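# About the Zosesis Robotics Club

We're a student club that meets after school on Wednesdays and on the odd Saturday when a competition is creeping up on us, and if you've landed on this page you're probably a parent, a curious Year 8 or someone's very patient grandparent. Welcome, all of you!
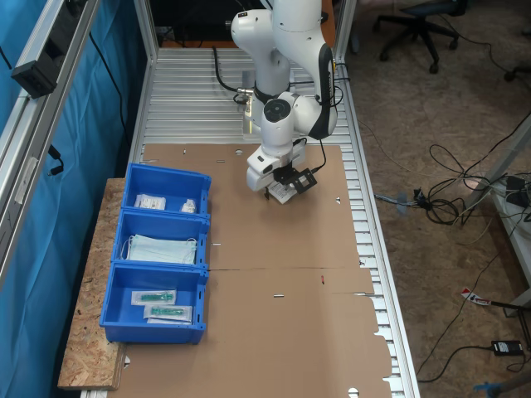
*Sorting practice at the long bench: one small packet in the gripper, masks and sealed medical packages in the blue bins.*

## How we got going

The club began with 9 students and a single cupboard of parts, most of them donated and a fair few of them mysterious. Vilgot Torvik, who teaches design and technology here, had agreed to stay back for one term to see if there was any interest. He's still staying back. Over the years 133 students have come through (we keep a signed list on the inside of the cupboard door, and yes, it's getting hard to find a clear patch), and there are 22 on the books at present, from Year 7 right up to the Year 12s who ought to be studying.

In the early days it was all wheeled robots following lines of tape, and we still start new members that way. It's a lovely way to learn that a sensor will believe whatever you point it at. The arm came later, after a long run of sausage sizzles and a trivia night that people still bring up, mostly to argue about the music round.

## What we're working on

Our big project is called Pumetti, and it's a packing and sorting job. The idea is that the arm picks up small medical supplies – masks, sealed packets, little bagged bits and pieces – and puts each one in the bin where it belongs. The students chose the theme themselves after a long and rather heated meeting in January, beating a proposal for a robot that would butter toast. (The toast faction has not given up.)

Anyone who has tried it will tell you that soft packaging is a right nuisance. A wooden block has the good manners to stay the same shape. A packet in plastic film bends and slides about, and a stack of masks would much prefer to be picked up all together or left alone. So a good deal of club time goes into very small questions: how far to open the gripper, how low to come down, how quickly to lift. We write the answers in a shared logbook, along with the failures, which are usually more fun to read.

Students work in three crews. Blomqvist looks after the bench and anything with a bolt in it, Hasex does the programming, and the third crew keeps the logbook and runs the trials. Everybody swaps at the end of term, whether they'd like to or not. Some of our keenest programmers came in swearing they'd only ever touch a spanner.

## Competitions

We enter 2 competitions a year, one regional and one state, and we go along mainly for the company. We've brought home a ribbon or two, and once a trophy with the wrong school engraved on it, which we gave back after a decent look. Families are very welcome to come and watch, though please bring a cushion, as the seating is always dreadful.

## Coming along

New members can join at any point in the term. You don't need to have coded before, and you don't need your own laptop. Closed shoes are a must, long hair gets tied back, and whoever is running the arm calls out before it moves. Bring a snack – a proper one, we finish late and people get grumpy.

If you'd like to visit first, leave a note for Mr Torvik at the front office and he'll find you an afternoon. Parents who can solder, sew or drive a minibus will be greeted with great joy.

*Page last updated 3 November 2021*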